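Demonstration Area Walk-Round - Gredport Open Day, April
Two-arm table, checked by Nadja Bühler, comments typed up by Janaka Siddiqui

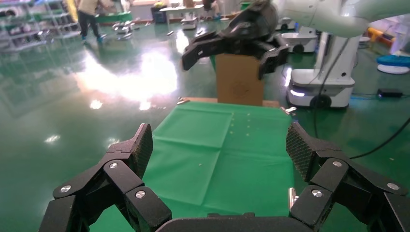 Two-arm table with the green cloth and the upright cardboard box.

1. Cloth flat and square to the table - OK
Creases from folding are still in it, which is fine, but please do smooth down any corner that lifts!

2. Clamp at table edge tight - OK
Nadja gave it a good tug and was happy.

3. Cables clear of visitor route - ACTION
The black cable crosses the floor on the right, and the small power adapter is down there too. Lovely as our guests from Rowlands are, they'll be looking at the arms and won't be watching their feet. Cable cover before doors open, please.

4. Fingertip pads clean, pivot screws snug - OK
Both grippers.

5. Stop button reached from presenter's spot - OK
Tried it 2 times, once for each presenter.

6. Visitor line taped 70 inches from table - NOT YET
Tape is in the Brestier cupboard, second shelf.

7. Floor glare - COMMENT
The green floor shines a good deal under the overhead lights, so have a look from the visitor side and dim them a little if you can.

Next check 45 minutes before the first group.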